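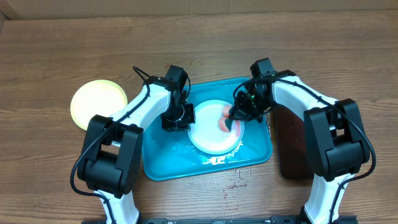 1 min read

1/ Sultora Water reminds customers in the Antunes district that fats, oils and grease should not be poured down kitchen drains.

2/ Crews cleared 24 grease blockages in the district in June. Two caused sewage to back up into homes.

3/ Please scrape plates into the trash before washing. Let cooking oil cool, seal it in a jar and put it out with household waste – or take it to the Pandard Road drop-off site.

4/ Free sink strainers are available at the front desk while supplies last.

Comments

Does the drop-off site take motor oil too?

Picked up my strainer this morning, thanks.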